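List home | Threads | Authors | Search | Log in

Re: [Junell-house] Hooks and the plug by the green wall
From: Lorraine Grimshaw
24th October

Darius Butkienė wrote:
> Before I order anything for the back room: do we want screw-in hooks on
> the green wall or the suction kind? I can get a bag of 20 of either.
> Also, the cord over there keeps ending up on the floor. Could it go
> up on the hooks?

Suction, please. The paint on that wall took two coats to cover the old color and I don't want to be filling holes in it come November. I've had the clear ones with the little metal hook up for a while now and they hold a dish towel or a set of keys fine. I wouldn't hang a coat on one.

If you put up more, wipe the wall with rubbing alcohol first and let it dry. Press the cup from the middle outward. Then leave it alone overnight before hanging anything. The ones in the Ruawai room were loaded right away and three of them were on the floor by morning.

On the cord – no, I'd keep it off the hooks. A hook that lets go will drop the cord with a tug on the plug, and the outlet plate in the Ruawai room is already loose from that sort of thing. Push the plug in straight, holding it by the body, and let the cord hang down with some slack. If it's too long, a strap near the floor will do.

I'd also like the hooks kept a bit farther from the outlet. They run downhill toward it at present, and the lowest one is close enough that the cord gets in its way.

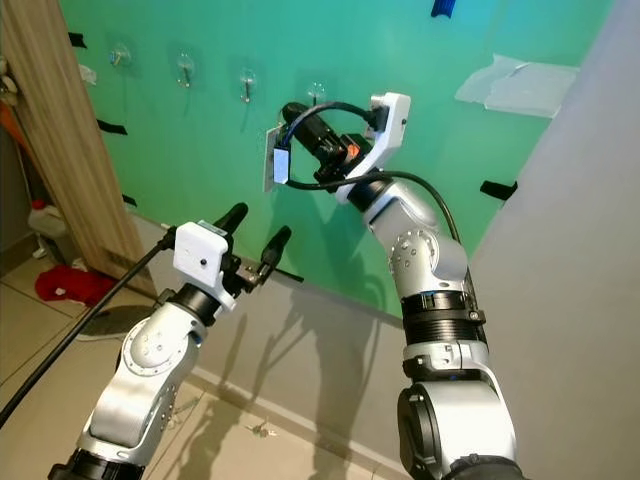 Ashton thinks the whole row should come down and go up again level, at 42 inches from the floor, so that the kids can reach. I don't mind that height. Whoever does it should mark the line in pencil first, and lightly, as that paint shows everything.

Darius, one bag is plenty. Send me the receipt and I'll put it with the Liten one.

Lorraine

Filed under: House & Repairs

Recent threads
Paint left over from the Ruawai room
Who has the long level?
Balalcombe key, second copy
Shelf brackets, free to collect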